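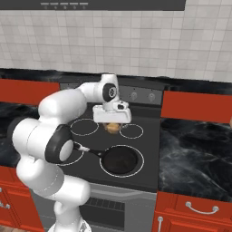 Switching a small layer flock from crumble to whole grain – is it worth it?

Posted by Gakuvport

Hi everyone, I've been reading here since October and finally have something to ask. We keep 14 laying hens on a bit of ground behind the house, mostly brown hybrids plus a couple of older speckled girls who came with the place. They've always been on a layer crumble from the feed store in Nadomden, and they do fine on it, but the price has gone up again and an awful lot ends up in the dirt under the feeder.

A neighbor down the road grows wheat and oats and has offered me as much as I want at a very friendly price. My question is whether I could move the hens over to mostly whole grain, with kitchen scraps and whatever they find outside, and still get decent eggs through the winter. I'd keep oyster shell out for them either way. Also, do I need to have the grain cracked, or can they manage it whole? I'd love to hear from anybody who has really done this and not just thought about it (I've done plenty of thinking already!).

Posted by Mervin Kennedy

Welcome, and what a nice neighbor to have. I did more or less what you're describing a few years back, so let me tell you how it went, and forgive me if I ramble.

The short version is that you can use the wheat, but I wouldn't make it the main meal. Wheat and oats are good energy feeds and hens love them, but they're low in protein for a bird that's laying, and they're short on a couple of the amino acids she needs to make an egg. A layer feed is usually 16 percent protein or a little better. Wheat may come in at 11 or 12, and oats about the same. My first fall I got greedy and went to well over half grain, and by the time the days got short I had small eggs, hardly any of them, and a molt that dragged on and on. I blamed the weather for a good while before I blamed myself.

What I do now is leave the layer feed in front of them all day and scatter grain late in the afternoon, only as much as they'll clean up in 15 minutes or so. They go to roost with a full crop, which they seem to appreciate on a cold night, and the scratching keeps them busy and out of my flower beds – most of the time, anyway.

If you really want to go further with the grain, you'll need a protein source alongside it. Field peas or roasted soybean meal are the usual ones, plus a vitamin and mineral premix. Bélanger sells a premix in small bags, and the label gives you the mixing rate. Follow it to the letter, and weigh things on a scale. Scoops will fool you.

On cracking, don't bother. Grown hens handle whole wheat perfectly well so long as they have insoluble grit, and that's a separate thing from your oyster shell, so put out a dish of each. Whole grain keeps a lot longer too. Oats have more hull and mine pick around them unless I soak them overnight.

As for the waste, try raising the feeder so the lip is level with the hens' backs, or switch from crumble to pellets. I did both, and the difference showed up on the feed bill before the month was out. You might find that's most of the savings you were after.

Posted by Gotinness

Mine get wheat and scraps and they're fat and happy. Not a ton of eggs in winter but whose are? Keep it in a metal can with a tight lid or you'll be feeding mice.

Recent in Poultry and Small Livestock

Pellets or mash for bantams
How long does opened layer feed keep?
Soaking oats for goats
Storing 2,000 pounds of barley without a bin
Mice in the feed room again
Oyster shell or crushed eggshell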